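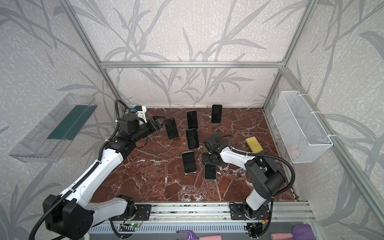
10 May 2026

Second session on the handset wiping routine. The question is still the same: can we get the black handsets clean enough for the shelf with the sponge alone, or does every one need a cloth pass afterward. The last session was on the gray bench and I couldn't judge the screens there, everything looked fine. The marble top is better for this. The handsets are spread over it in different positions, one upright toward the back and another at the back right on the small round stand, and the yellow sponge has its place over on the right. The reddish-brown stone with the pale veins is a busy background, so I judge the glass at a low angle and ignore the table.

Cleaner is Clirnex, diluted as before. Measured 45 ml into the small bottle, topped up with water to the line. Cloths are the Stanar ones from the new pack. First pack is in the wash.

Routine as run today:
Damp the sponge, squeeze it out over the sink, not over the table.
Wipe screen top to bottom, one direction.
Turn, wipe back, then the long sides.
Leave for 45 seconds.
Check the glass with the desk lamp held low.
Cloth pass only if there are streaks.

Result with sponge alone: acceptable on the backs, not on the screens. Every screen had a faint band where the sponge edge lifted. You don't see it from straight above. From the side with the lamp it's obvious. Tried lifting off the edge of the phone instead of stopping on the glass and the band moved to the very end of the screen, where it's less of a problem but still there.

Result with sponge then cloth: good. One cloth pass is enough if the sponge was squeezed out well. If it wasn't, the cloth gets damp and starts dragging its own streaks, and then you need a fresh one.

Position matters more than I thought. Flat on the table, the phone slides when you wipe toward the edge and you end up holding it with your other hand, which puts prints back on the sides. Upright is worse for wiping but a lot better for checking, the light comes across the glass and you don't have to bend down. The round stand helps there too. I'd like more of those. Reijo Juntunen thinks Abou Zeid still sells them and will ask when he orders the labels.

Sponge: rinsed between handsets today. Last time I rinsed when it looked dirty, which was too late. It has to go back to the same spot on the right every time. When I put it down in the middle it leaves a damp patch, then somebody lays a phone on the patch and the back has to be done again. Did this to myself twice.

Table: wipe the marble down before starting, and let it dry. Crumbs of grit on stone will scratch a back cover. I ran my palm over the surface and found a few grains near the front edge, probably from the boxes. Boxes should not go on the marble at all. Floor or cart.

Side storage: I want to use the white mesh basket on the right wall for clean cloths only. It gets air, so a cloth that's slightly damp will dry in there. The clear tray on the left wall could take finished handsets, it already has the dark green strip along the bottom so they wouldn't sit on bare plastic. Not tested yet. The tray is angled outward and I don't know how a phone will sit in it with the screen facing up. Try with the dead one first. The zip ties on the basket are all right for cloths but I wouldn't hang bottles on them.

Time: 14 minutes for the set including lamp checks, sponge and cloth. Sponge alone was quicker but I'm not writing it down as a result when the screens don't pass.

Room was at 55 percent humidity by the meter on the door. Drying seemed slower than last session, but I didn't note the reading then, so no comparison. Write it down every time from now on.

Flostell asked whether they can skip the cloth at their end. Going by today, no. Will send them the routine once I've repeated it with the other dilution. They don't need an answer until September.

To do:
Repeat with half the Clirnex, same water line.
Tray test with the dead handset.
Ask Reijo about the stands again.
Cut one sponge in half lengthwise and see if a narrower edge leaves less of a band.
Wash cloths without softener.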